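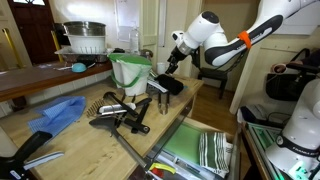 The bench on a working day, with the tongs and a brush out and the drawer open.

Monday, September 16, 2019

I've had the Plevus gripper kit for over 30 days now, so it's time to write down what I think of it.

The kit comes from Baltstead. You get two fingers, a mounting plate, a bag of screws and a year of phone support. I paid 732 dollars with shipping. The plate went onto the arm in one evening. The manual skips a step on the wiring, and I had to call. Sânziana Hodoroagă picked up at the support desk and had me running in 14 minutes.

My test is kitchen stuff and hand tools. Tongs, a brush, cloths, a bucket with a handle. I want an arm that can pick up what's lying on a table and put it in a drawer.

Brushes and small cups are easy for it. Cloth is fine if there's a fold to pinch. Flat metal tongs are still hard. The fingers close on them well enough, but long handles swing and the thing turns in the grip. When tools are lying across each other it often comes up with two.

The finger pads wear faster than I'd like. Baltstead says 1000 grips a set. Mine looked tired before that, and a new set takes a week to ship.

I looked at the Wosidholm version back in March. It has softer pads and costs a lot more, and the software only runs on their own box. I'd still pick the Plevus for a small shop.

Next I'm going to try the wide pads on the striped towels.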